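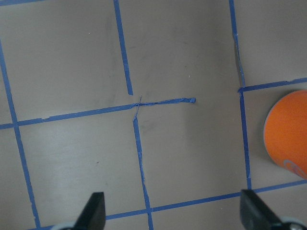

Buvberg Community Workshop opens shared two-arm robot bench to members

FOR IMMEDIATE RELEASE

Buvberg Community Workshop has announced the opening of a shared two-arm robot bench, designed and assembled by its own members over the course of the winter. The bench, known as Diệp, will be available for booking from February by any member who has completed a short induction.

The project was led by Ngọc Từ and Jianguo Qian, both long-standing members of the workshop, with support from the parts supplier Vindard, which provided the aluminium extrusion, fixings and cable at a reduced price. The total spend on the table, the frame and the sundries came to £2,174. The two arms are on long-term loan to the workshop under a separate agreement and are not included in that sum.

Diệp is intended for people who wish to learn how to plan and program handling tasks: picking up a household object, moving it to a marked position, turning it upright, or passing it from one arm to the other. Members have until now had to carry out such work at home, often with a single hobby arm clamped to a desk, or to apply for time at a college laboratory.

“Many of our members can write the software and many of them can build the hardware, but very few have had the floor space to do both,” said Ngọc Từ, project lead. “We wanted a bench that a member could book for an evening in the same way as the lathe or the sewing machines, with the same rules and the same expectation that it is left tidy for the next person.” 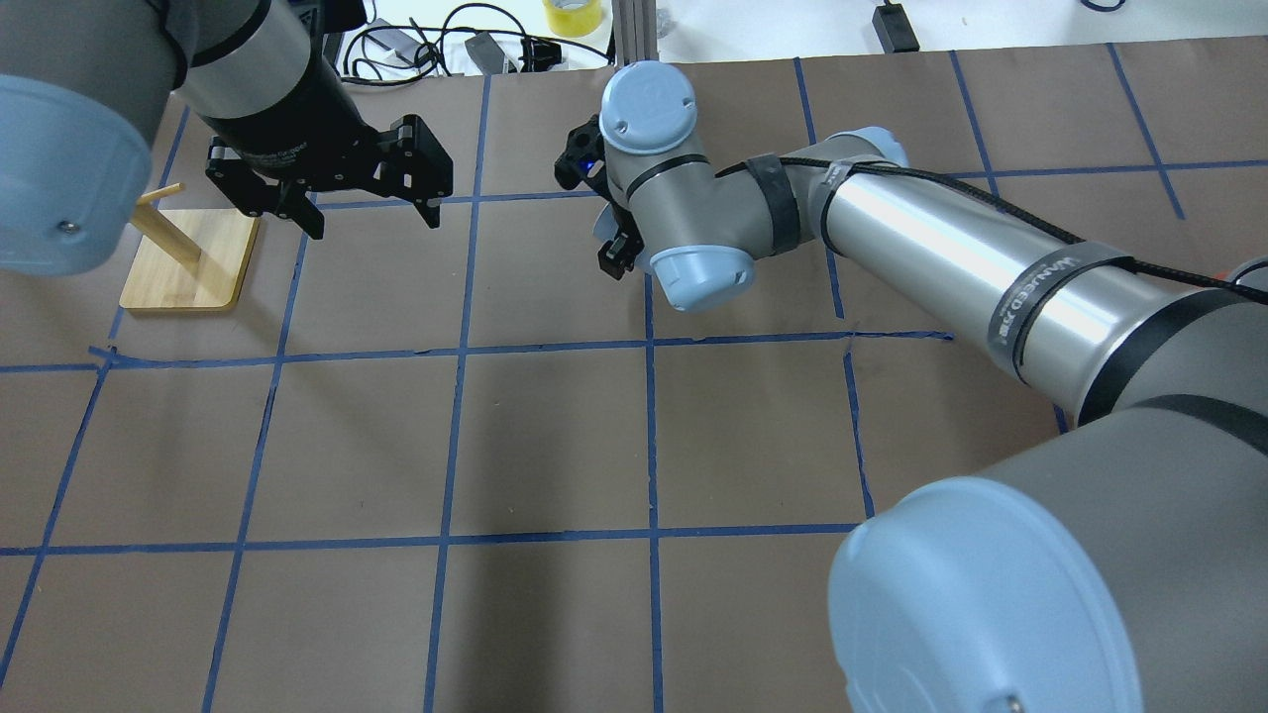 The working area is covered with brown kraft paper and divided into squares with blue painter's tape. The build team considered a printed mat and an engraved board before settling on paper and tape, both of which can be bought locally and replaced by members without special tools. The tape is laid by hand. Squares are used as a shared reference for placing objects and are not treated as a measuring instrument – members who need accurate positions are expected to carry out their own calibration at the start of each session.

Each arm carries a black two-finger gripper. The frame around the bench is built from aluminium extrusion, which allows posts to be moved or added as projects require. Power supplies and cables are kept on the far side of the table, beyond the paper, so that the working squares remain free for use.

Jianguo Qian, who was responsible for the frame and wiring, said that the layout had been changed several times in response to comments from early users.

“The first version had the supplies underneath, and every fault meant lying on the floor with a torch,” he said. “Having them on the table is less handsome, and I would still like to see the cables properly tied down. That work is on the list for the spring. In the meantime the arrangement allows a member to see what is plugged into what, and that has already saved us a good deal of time.”

Build and testing

Members gave 452 hours to the project, recorded in the workshop's sign-in book. The greater part was spent on the table and frame, with the remainder divided between wiring, software and the writing of the user guide. The guide runs to 28 pages and is kept in a ring binder beside the bench. A copy may also be requested by email.

A trial period was held before the opening, during which a small group of members worked through a set of handling exercises using ordinary household items. These include a light blue plastic cup, an orange canister with a metal lid and a wooden mug tree. The exercises are graded by difficulty. The simplest asks the user to bring one gripper to an object in a named square and stop above it. Later exercises call for both arms to work in neighbouring squares under a shared speed limit. 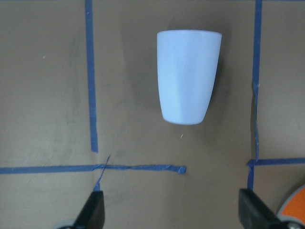 Tươi Vương, who wrote the exercises, said that the cup had been the most useful item in the set. It is light and tapered, and a user who closes the fingers too early or too low will generally learn of the mistake at once. The canister is reserved for the second part of the course, where members are asked to deal with an object that may roll.

The control software was written by members and is built on Worisero, a scheduling tool first developed at the workshop for its laser cutter queue. It allows a user to prepare a sequence of movements at home and load it at the bench. All sequences are first run at reduced speed with a second member present at the stop button. This requirement applies to every user, including the build team.

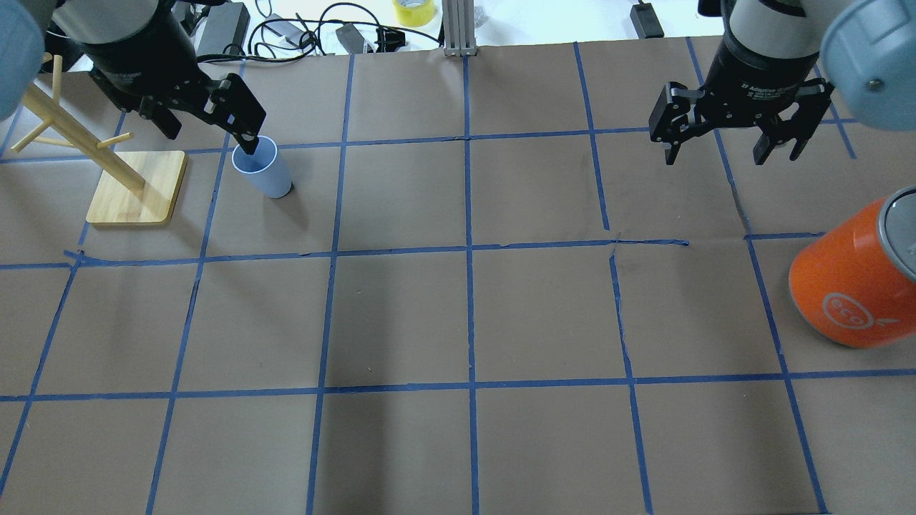 The Diệp bench at Buvberg Community Workshop, with the light blue cup and the orange canister on the taped working area.

Access and booking

The bench may be booked in evening sessions beginning at 6.30 pm. Induction takes one session and is led by Kamran Rahimi or Bình Lưu. Members under the age of 18 are welcome when accompanied by an adult who has also completed the induction. There is no additional charge beyond the normal membership fee, although users are asked to replace any tape or paper they damage.

Kamran Rahimi said that the workshop expected around 400 bookings in the first year and that session lengths would be reviewed in the summer.

“We have kept the rules short,” he said. “Tie back long hair, keep your hands outside the paper while the arms are powered, and write down anything that went wrong. The fault book is the most important document on that table, and we ask people to be frank in it.”

Drawings for the table and frame, together with the parts list and the exercise sheets, will be made available free of charge to other shared workshops and to individuals building at home. Vindard has agreed to offer the extrusion as a cut-to-length set. Groups wishing to adapt the design for a single arm are advised to contact the workshop before ordering, as the position of the rear posts will differ.

About Buvberg Community Workshop

Buvberg Community Workshop is a member-run shared workshop offering facilities for woodwork, metalwork, textiles and electronics. It is funded by membership fees and small grants, and is open to members every evening.

Enquiries

Press enquiries and requests for the drawings should be addressed to Bình Lưu at the workshop office. Visits to see the bench in use can be arranged by appointment.

ENDS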